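Chapter 7
Buying a Cleaning Robot: Reading the Offer

What you will cover in this chapter
What a kit includes and what it leaves out
Purchase, lease, and per-task pricing
Trial terms
Setting up a fair tidy-and-wipe test

Key terms: base kit, task pack, end effector, handoff, acceptance test

Most first-time buyers start with the arm. Wrong place to start. Start with the job list, then the room, then the paperwork. The arm comes fourth, maybe fifth.

Take the running case for this chapter. Komora sells a two-arm kit called the Jilline, meant for light room care - picking up supplies, clearing low shelves, wiping down. Base kit: two arms, two multi-fingered grippers, a head camera, a control box, one year of software. Not in the base kit: the stand, spare finger pads, on-site setup. Read that second list twice. Zikden, the reseller in our case, charges for setup by the visit, and the quote puts it on page four in small type.

Feng-yi Fang runs facilities at Tsao, a shared office with 40 rooms. She asked for a trial before signing anything. Good instinct. Her test was short: spray bottle, low shelf, bucket, a few bagged supplies. Ordinary stuff, ordinary room. She wanted to see the kit work down near the floor, where a lot of demos never go. 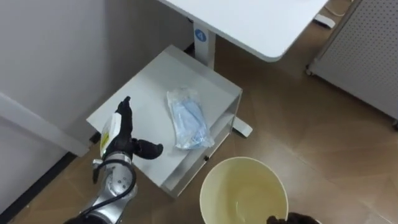
Why low shelves? Reach specs are usually quoted at table height. An arm that looks generous over a desk can run short near the floor, or fold up awkwardly and bump its own cable. Spray bottles are a good test too. Narrow at the neck, wide at the base, and the weight changes as they empty. And clear plastic bags give many vision systems trouble becuase of the glare. If the seller's task list says "household items," ask which ones. Get the answer in writing.

Now the numbers. Fang's trial ran 224 attempts over the agreed period, 200 of them finished without a person stepping in. Sounds fine. But the contract defined "finished" as item moved, not item placed where it was asked for. Two different things, and the lease price hung on the first one. We will come back to this in Section 7.3.

The monthly lease was $1,062 with the task pack. Without it the arms will still run, you just have to teach every motion yourself. Some buyers want that. Most dont have the staff time.

Before you read on: write down five jobs in a room you know well. Note the height of each one and what has to be gripped. Keep the list handy, you will price it in Section 7.2.

7.1 What Comes in the Box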